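픽메크(Fimeck), 양팔 주방 셀 '고랄' 설치·정비 절차 전면 개편
그램리 시험주방에서 확인한 셋업 순서 공개, 그리퍼 점검 주기 30시간으로 단축

보도자료
배포일: 2023년 9월 23일
배포 즉시 보도 가능

주방용 양팔 조작 셀을 만드는 픽메크가 자사 셀의 설치 및 정비 절차를 새로 고쳐 배포한다. 대상은 현재 현장에 나가 있는 전 기종. 하드웨어 교체 없음. 기존 고객은 추가 비용 없이 새 절차서와 점검표를 받는다.

이번 개편은 그램리(Gramley) 시험주방에서 진행한 운전 기록이 바탕이다. 누적 운전 3,685시간, 그 사이 접수된 정비 기록 1,486건. 기록을 다시 분류해 보니 고장이라고 적힌 것 중 상당수가 부품 문제가 아니라 설치 뒤 틀어진 기준 위치, 느슨해진 나사, 닦지 않은 파지면이었다. 그래서 절차부터 손봤다.

■ 무엇이 바뀌나

첫째, 설치 순서. 지금까지는 팔을 먼저 고정하고 나서 조리대 위 물건을 배치했다. 앞으로는 반대. 조리대 위 고정물(조리도구 꽂이, 병, 트레이)을 먼저 놓고 팔의 대기 위치를 거기에 맞춘다. 조리대는 현장마다 다르고 콘센트 위치도 다르다. 팔을 먼저 박아 놓으면 물건이 팔을 피해 다니게 되고, 결국 작업자가 매일 아침 꽂이를 조금씩 옮기게 된다. 기록에 그런 사례가 너무 많았다.

둘째, 그리퍼 점검 주기. 기존 절차서에는 월 1회로만 적혀 있었다. 하루 두 시간 돌리는 곳과 열 시간 돌리는 곳이 같은 주기를 쓰고 있었던 셈. 새 절차서는 달력이 아닌 운전시간 기준으로 30시간마다 점검한다. 좌우 그리퍼 각각 따로 기록. 한쪽만 많이 쓰는 현장이 대부분이라 합산 기록은 더이상 받지 않는다.

셋째, 파지 확인. 설치 직후와 점검 직후에 둥근 물체 하나를 쥐게 하고 그 상태로 조리도구 꽂이 앞까지 팔을 보낸다. 각진 블록은 쓰지 않는다. 각진 블록은 파지면이 어긋나 있어도 잘 잡히는 편이라 이상을 놓치기 쉽다. 둥글고 매끈한 것은 조금만 어긋나도 돌아가거나 빠진다.

■ 셋업 확인 순서

새 절차서의 설치 확인은 전원 차단 상태에서 시작한다. 비상정지 버튼을 누르고 주전원을 내린 뒤 브라켓 나사를 손공구로 점검한다. 전동공구 사용 금지. 이 항목은 기존 절차서에도 있었지만 뒤쪽 부록에 들어가 있어 지켜지지 않은 현장이 있었다. 이번엔 첫 페이지로 옮겼다.

다음은 케이블. 팔을 손으로 천천히 양끝까지 움직여 보고 케이블이 당겨지거나 꺾이는 구간이 없는지 본다. 당겨지는 구간이 있으면 클램프 위치를 옮긴다. 케이블 타이로 임시 고정한 상태에서 운전하지 말 것.

그다음 전원 투입, 원점 복귀. 좌우 팔을 동시에 복귀시키지 않는다. 왼팔 먼저, 오른팔 나중. 복귀가 끝나면 빈 그리퍼를 세 번 열고 닫는다. 소리가 걸리거나 한쪽 손가락이 늦게 따라오면 거기서 중단하고 정비 항목으로 넘어간다.

마지막이 파지 확인이다. 한쪽 그리퍼에 확인용 물체를 물리고 다른 쪽은 비운 채 낮은 위치에 둔다. 두 팔이 조리대 위에서 서로 간섭하지 않는지, 물체를 쥔 팔이 꽂이와 병 사이에서 여유가 있는지 이때 같이 본다. 끝나면 좌우를 바꿔 반복.
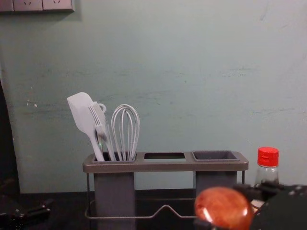 조리도구 꽂이 앞의 오른쪽 그리퍼가 둥근 물체를 쥐고 있다. 왼쪽 그리퍼는 비어 있음. (제공: 픽메크)

확인용 물체의 재질이나 색은 정하지 않았다. 현장에서 실제로 다루는 물건과 크기가 비슷하고, 표면이 매끈하고, 깨지지 않으면 된다. 다만 한번 정한 물체는 같은 셀에서 계속 써야 한다. 바꾸면 이전 기록과 비교가 안된다. 바꿀 경우 점검표 비고란에 반드시 기재.

■ 그리퍼 정비

운전시간 30시간 점검에서 하는 일은 많지 않다. 숙련된 작업자라면 짧은 휴식시간 안에 끝난다.

- 파지면 청소. 마른 천으로 먼저 닦고, 기름기가 남으면 중성세제를 묻힌 천으로 한 번 더. 용제 사용 금지
- 브라켓과 각도판의 나사 표시선 확인. 선이 어긋나 있으면 규정 토크로 다시 조이고 새로 표시
- 손가락 유격 확인. 손으로 가볍게 흔들어 흔들림이 느껴지면 교체 대상
- 개폐 세 번, 파지 확인 한 번
- 좌우 따로 기록

파지면 교체는 별도 주기다. 개폐 1,000회 단위로 마모를 재고 기준에 못 미치면 교체한다. 교체할 때는 양쪽 손가락을 한 세트로 바꾼다. 한쪽만 새것으로 바꾸면 쥐는 힘이 한쪽으로 쏠려 둥근 물체가 돌아간다. 정비 기록에서 "교체 후 오히려 나빠짐"이라고 적힌 건들을 다시 확인한 결과 대부분 한쪽만 교체한 경우였다.

카메라 렌즈는 점검 때마다 본다. 주방 환경에서는 김과 기름때가 생각보다 빨리 쌓인다. 렌즈 전용 천만 사용하고, 닦은 뒤에는 위치 보정을 다시 돌려야 한다. 렌즈를 닦다가 마운트가 밀리는 일이 있다. 보정을 생략하면 팔이 물건 앞에서 조금씩 빗나가는데, 이걸 그리퍼 고장으로 접수하는 경우가 많았다. 접수 전에 보정부터 해 주기 바란다.

■ 조리대 배치 기준

절차서에 배치 항목이 새로 들어갔다. 그동안 문의가 가장 많았던 부분.

조리도구 꽂이는 두 팔의 대기 위치 사이에 둔다. 꽂이 바닥이 조리대에 완전히 닿아 있어야 하고, 와이어 받침형은 손으로 눌렀을 때 흔들리지 않는지 확인한다. 흔들리면 미끄럼 방지 패드를 댄다. 도구는 한 칸에 몰아 꽂아도 되지만 손잡이가 서로 엉키지 않게 한다. 거품기처럼 머리 부분이 넓은 도구는 옆 도구를 같이 끌고 올라올 수 있으니 꽂는 순서에 주의.

병류는 뚜껑을 닫은 상태로 세운다. 투명한 병은 카메라가 윤곽을 놓칠 수 있어 초기 등록 때 각도를 바꿔 여러번 등록하도록 했다. 뚜껑 색이 뚜렷한 병이 등록이 수월하다.

벽과 콘센트 쪽으로는 팔이 넘어가지 않도록 소프트웨어 한계를 잡는다. 벽면에 보호판을 대는 것은 선택 사항. 한계 설정은 필수다. 설정값은 설치 담당자가 인쇄해서 제어함 안쪽에 붙여 둔다.

■ 교육 및 부품 공급

새 절차에 따른 작업자 교육은 그램리 시험주방과 히르노지츠(Hirnositz) 서비스 거점 두 곳에서 진행한다. 반나절 과정. 오전에 설치 순서와 보정, 이어서 그리퍼 분해와 파지면 교체를 직접 해본다. 셀 한 대당 두 명까지 무료. 교육 일정은 11월부터 순차 안내된다.

파지면 세트와 표시선 마커, 토크 드라이버를 묶은 정비 키트는 부품 공급사인 쇼뱅(Chauvin)이 출고한다. 기존에는 파지면을 낱개로 주문할 수 있었으나 앞에서 밝힌 이유로 세트 주문만 받는다. 낱개 재고를 이미 보유한 고객은 반송하면 세트로 교환 가능. 반송 시 포장은 원래 상자가 아니어도 된다.

긴급 정비 접수 방식도 바뀐다. 전화 접수는 유지하되, 접수할 때 최근 점검표 두 장을 같이 보내야 한다. 점검표가 없으면 원격 확인이 먼저 진행되고 방문 일정은 그 다음에 잡힌다. 라인이 완전히 멈춘 경우는 예외로 한다.

■ 적용 일정

절차서와 점검표 파일은 배포일부터 고객 페이지에서 내려받을 수 있다. 신규 설치 현장은 즉시 적용. 기존 현장은 다음 정기 방문 때 서비스 담당자가 조리대 배치와 대기 위치를 함께 다시 잡는다. 방문 전까지는 기존 배치로 운전해도 되나 그리퍼 점검 주기는 먼저 바꿔 줄 것을 권장한다.

구 점검표는 11월 말까지만 유효하다. 이후 구 양식으로 작성된 기록은 보증 수리 판단에 반영되지 안는다.

■ 픽메크 소개

픽메크는 단체급식 주방과 제과 작업장에 들어가는 소형 양팔 셀을 설계, 설치, 정비하는 회사다. 본사와 조립동은 히르노지츠에, 시험주방은 그램리에 있다.

문의: 픽메크 홍보팀 / 기술 문의는 고객 페이지 내 서비스 접수 메뉴 이용
절차서 인쇄본이 필요한 현장은 셀 일련번호와 수령 주소를 함께 기재해 신청.

(끝)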